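Turnach 101 bench multimeter, six months on

By Catrin Kemeys
Monday, July 9, 2018

I bought the Turnach 101 to replace a handheld meter with a cracked range switch. I mostly repair small audio amps and build the odd power supply, so I wanted a meter that sits at the back of the bench, stays on all day and doesn't need batteries. I've used it most evenings this year.

The case is steel with a plastic front. Two rubber feet fold down to tilt the display, and they hold fine as long as you don't push hard on the buttons. The power switch is on the back. I ended up plugging the meter into a switched outlet strip so I could stop reaching behind it.

DC voltage is the part I care about most. I compared it with the Rusu reference board at work, and on the low ranges it agreed to the last digit or one off. Give it twenty minutes to warm up first. Resistance is also good, but short the leads and press REL before you measure anything under 10 ohms. The supplied leads are stiff and add more than you'd like. I swapped them for a set of Corklow silicone leads and wouldn't go back.

AC is weaker. The spec sheet gives full accuracy up to 1000 Hz and then it gets vague. With a sine wave from my generator the readings began to sag well before the top of the audio band, so I use the scope for frequency response. For checking a transformer winding it's fine.

Continuity has a short delay. You touch the probes, wait a moment, then get the beep. If you sweep a probe along a row of connector pins looking for a short, you will miss it. My old handheld was faster.

The current input is fused at 200 mA on the low jack. I blew mine in the second week by leaving the leads in the wrong place, and it took four screws and a ribbon cable to reach the fuse. Buy spares when you order the meter.

Logging works over USB. The Goltix software that comes with it is Windows only and exports CSV. It lost the connection once during an overnight run on a regulator and didn't warn me. The serial commands are listed in the manual, so I wrote a short script and haven't opened the software again.

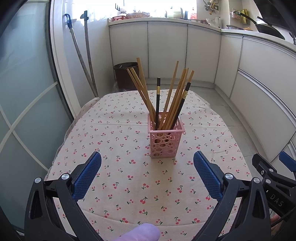
Filed under: Test Equipment | Reviews

Would I buy it again? For DC work, yes. If you need fast continuity or decent AC above a few kHz, look at something else. Firmware 2 is supposed to fix the USB dropouts. I haven't installed it yet and will update this page when I do.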